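Evonville workshop group gets secondhand robot arm sorting bars

EVONVILLE, January 9, 2019 - Members of a shared workshop in Evonville have put a used KUKA robot arm to work picking colored bars out of a bin, the first job it has been given since the group bought it in September.

The project, called Ronomora, is led by Hsin-yi Yen and Shih-chieh Wei, who share a bench at the Grostetti workshop. The group paid 2000 dollars for the arm and its controller. The gripper was built in the workshop and cost a further 197 dollars in parts, most of it for bearings and small motors.

Yen said the group settled on bars because they are harder to pick up than blocks. "A bar can lean on the wall or lie across another one, and the arm has to come in at a different angle each time," she said. "With blocks we would have been done in a weekend and learned very little."
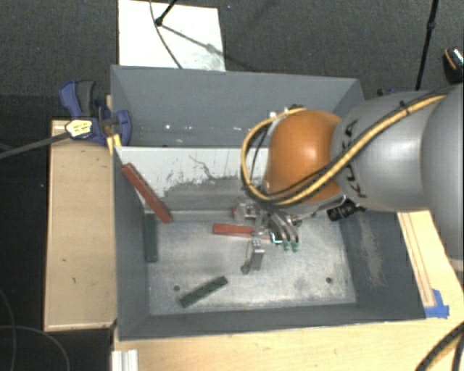 Work on the gripper took most of the fall. The first version used flat fingers that let the bars turn as they were lifted. Wei redrew the linkage twice and changed the shape of the fingertips before the group was satisfied with the hold.

The bin is held to the bench with a bar clamp, after early runs in which the arm pushed it out of position. Zahira Nair, who wrote the control software, said that a shift of even a small amount was enough to make the program miss.

"We spent two evenings looking for a bug in the code," Nair said. "The bin had moved."

The group has logged roughly 700 pick attempts so far. Nair said bars lying close to a side wall remain the most common cause of a failed pick, and that she is working on a routine that would drag them toward the middle before the gripper closes.

The arm runs at reduced speed and only when two members are present. One of them stays at the stop button.

Grostetti opened its doors to the project on Tuesday and Thursday evenings and charges the group 45 dollars a month for floor space. Yen said the arrangement runs through the spring. The group plans to publish the gripper drawings once the fingertip design is final.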